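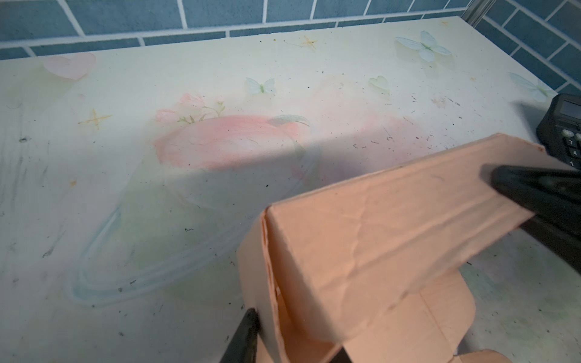
Holding a partly folded carton with the Brekness two-finger gripper, seen from the wrist camera.

Come try the Brekness home kit with us!

We're looking for 13 people to spend August putting our tabletop arm kit through its paces before it goes on sale. You'd get the arm, the gripper and the wrist camera on loan, plus a box of everyday jobs to try: cartons, lids, envelopes, anything flat and a bit floppy. Cardboard is harder than it sounds (creases go their own way), and we'd love to see how you get on with it.

No robotics background needed. If you can follow a recipe and don't mind starting over, you'll fit right in – teachers, hobbyists and small shop owners are all very welcome. You'll need a sturdy table, a laptop and 2 free evenings a week. We ask for short written notes after each session, grumbles included.

Pay is $84 per week, and shipping both ways is on us. Fitriani Gunawan runs the test group and answers every email herself. Write to her with a few lines about you and your table – applications close at the end of July.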